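The Notice Board Diary, part 12

Since January I have been writing one small joke every morning as my status on the Jusport members page. I did not plan it as a project. My knee was bad, I could not play badminton, and I still wanted that the other members remember me. So I wrote: "My knee is on holiday and did not invite me." Four people liked it. For me this was a big success, and the next morning I tried again.

Several readers of this newsletter have asked how it is going and if I have collected the best ones. I have now 951 statuses from our whole group, because after some weeks other people joined. Munther Awad writes mostly about food. Prapai Paisan writes about her bus. Ratree Chaimongkol writes only questions, and she never answers them, also when people beg her.

Some of them I like very much. From Munther: "If I eat soup standing up, is it a drink?" From Prapai: "The bus was early today. I was not informed of this new policy." From Ratree: "Who was the first person to say good morning, and was it?" I laughed at this last one for the whole way to work, and then I tried to explain it to my colleague and it was not funny anymore.

To make jokes in English is for me a strange exercise. In Dutch I know where the funny word must go. In English I put it too early, and then the sentence continues walking after the joke is already finished. My first version of the knee joke was: "It did not invite me, my knee, who is on holiday." You can see the problem. Nantana Bunnag, who corrects this newsletter before it goes out, moved the words for me and wrote beside it "wait for it." I have kept this advice.

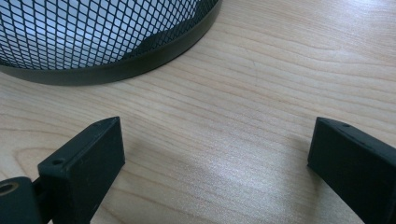 Puns are even more difficult. I need to know two meanings of a word, and very often I know only one and a half. Last spring I wrote: "I wanted to quit the belt factory, but my boss said I must hold up." Three members told me very politely that it was almost a joke. Prapai repaired it to "The belt factory let me go, I could not hold up my end," and she received 29 likes for it. I received two, and one was from Prapai.

There were also discussions. In one long thread we tried to decide if a person can repeat an old status when enough time has passed. Munther says yes, after 50 days everybody has forgotten. Ratree asked: "Forgotten what?" I think a joke may come back if it is a little bit changed, like a neighbor who has shaved. But I have repeated the knee joke two times, so I am not neutral.

For the next issue we would like to print a full page with statuses from all readers, also from those who have never written one. The rules are simple. One or two sentences, please. It should be your own work, and it should be possible to read it aloud to your aunt. Spelling mistakes are welcome if they make it better. Please write if we can use your name or if you prefer only the first letter.

Send them to the desk before 14/08/2018, or put them in the envelope next to the sign-in sheet. If we receive too many, the rest will go in the issue after.

My own status for this morning was: "I bought a book about patience and I have skipped to the end." Until now it has one like. My knee is fine again, thank you for asking, and I have no more excuse about the badminton.

Bart Van der Linden

Jusport Members' Newsletter | Contact the desk | © 2018 Jusport | Back to top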